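Workshop Tips: Before You Pay for New Gripper Fingers

Print this page | E-mail this to a friend

Search tips... Go

Every maker of hand-held grippers says theirs will pick up anything. I have tried a few on my own bench and I don't believe it. The Nasix fingers came with a sheet promising 3000 cycles without slipping. Mine slid off a glazed mug on the first morning.

Some things I'd do before spending money:

Wipe the pads with rubbing alcohol and let them dry. Half the "bad grip" complaints I get are grease.

Test with your own stuff. A foam cube proves nothing. Use a spoon, a wet sponge, a jar lid lying flat. The lid is the one that sorts them out.

Do 20 tries per object with each set of fingers and write down every miss. If you only do 5 you will talk yourself into whichever set cost more.

Change one part at a time. Teodoro Ibarra swapped fingers and camera together and then told me the Rumard camera had fixed his grip. Maybe so. He can't know.

Go easy on screws that run into brass inserts in plastic. Snug is enough. Crank on them and the insert can spin, and then you are shopping for an arm.

Close the fingers slowly with nothing between them and see if the faces meet flat. Do it again after a week of use.

Don't trust the camera preview for the gap. Lay a ruler on the bench. The Orozco controller I borrowed in February gave me a lovely smooth number on the screen, and the ruler disagreed with it every time.

Plain hard pads did better than I expected on boxes and worse on anything round. A strip of rubber shelf liner may get you most of what the fancy pads offer. I'd try that first and keep the receipt for the rest.

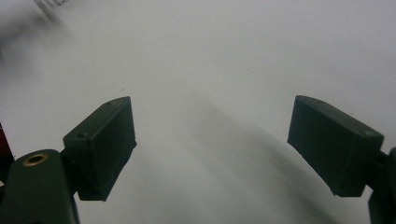
Noreen Zaidi: Shelf liner worked for me on jars, but the double-sided tape let go after two days. Contact cement held. I still can't get a flat lid off the bench with any of them.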